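Stekside Trade Credit Fund Lowers Advance Rate for Small Manufacturers

Saturday, March 14, 2020

The Stekside Trade Credit Fund will lower the advance rate on its short-term loans to small manufacturers by 27 basis points, the fund said in a statement issued after the regular meeting of its board. The new rate applies to loans approved from Monday onward. Loans already on the books keep their present terms until they next come up for renewal.

The board voted for the cut after reviewing the order books and cash positions reported by member firms in the first part of the quarter. New orders have slowed, the statement said, and several buyers have asked for longer payment terms. The fund expects demand for working capital to rise through the spring as suppliers wait longer for their invoices to be settled.
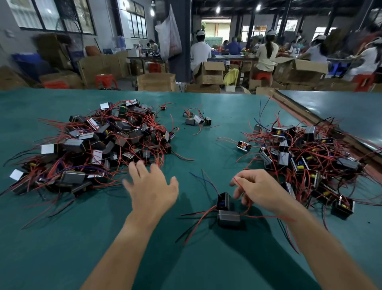

Small electrical components with wire leads on a work table.

Under the revised terms, a firm may borrow against confirmed orders for up to 6 months. The minimum loan falls from 2,000 to 600 in local currency units, a change intended to open the program to workshops that have so far been too small to apply. The upper limit is unchanged. Arrangement fees will be charged at the existing level and may be added to the balance of the loan.

The fund also confirmed that it will continue to accept invoices issued to buyers outside the district, provided that the buyer has a payment record with one of the participating lenders. Cleltum Savings Bank and Zillport Mutual, which handle applications on the fund's behalf, have both agreed to pass on the lower rate in full. Firms that hold accounts with other banks may apply through either lender without moving their main account.

In its outlook, the board described the risks to local output as weighted to the downside. It pointed to weaker export orders, delays in shipments of parts, and the possibility that households will put off larger purchases. Price pressures remain mild. Wage growth in the district has been steady, and the board does not expect it to quicken over the coming quarters. 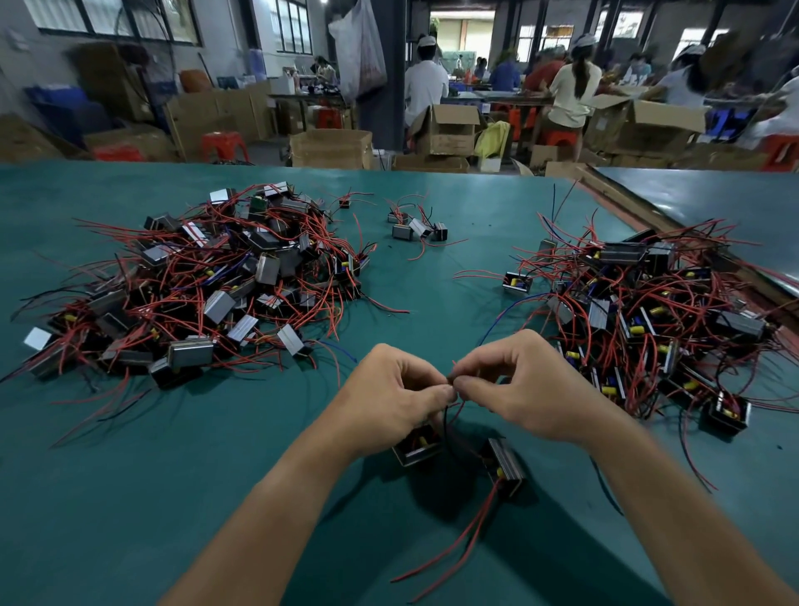
The statement gave no firm guidance on further moves. The board said it is prepared to adjust the rate again in either direction if conditions call for it, and that it will give weight to the level of late payments among member firms. Arrears on the fund's loans remain low by past standards, although the board noted that such figures tend to lag changes in trade.

Deposit rates are not affected by the decision. Savers holding the fund's fixed-term notes will receive the rate printed on their certificates until maturity. The rate offered on new notes will be reviewed separately and posted at the fund's office in Stekside and at branches of both lenders.

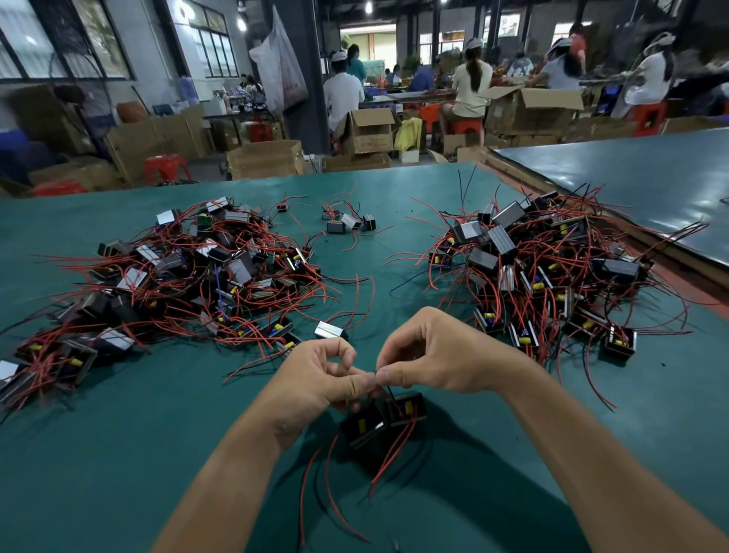
Applications under the new terms can be filed through Nina, the fund's online lending portal, or on paper at any participating branch. Applicants must supply copies of the orders or invoices to be financed, a current balance sheet, and a statement of other borrowing. Firms that have borrowed from the fund before need only update their records. Requests received before Monday but not yet approved will be moved to the lower rate automatically, and no new form is required.

The board will next review the advance rate at its July meeting. A summary of its discussion will be published on the fund's website after the minutes have been approved.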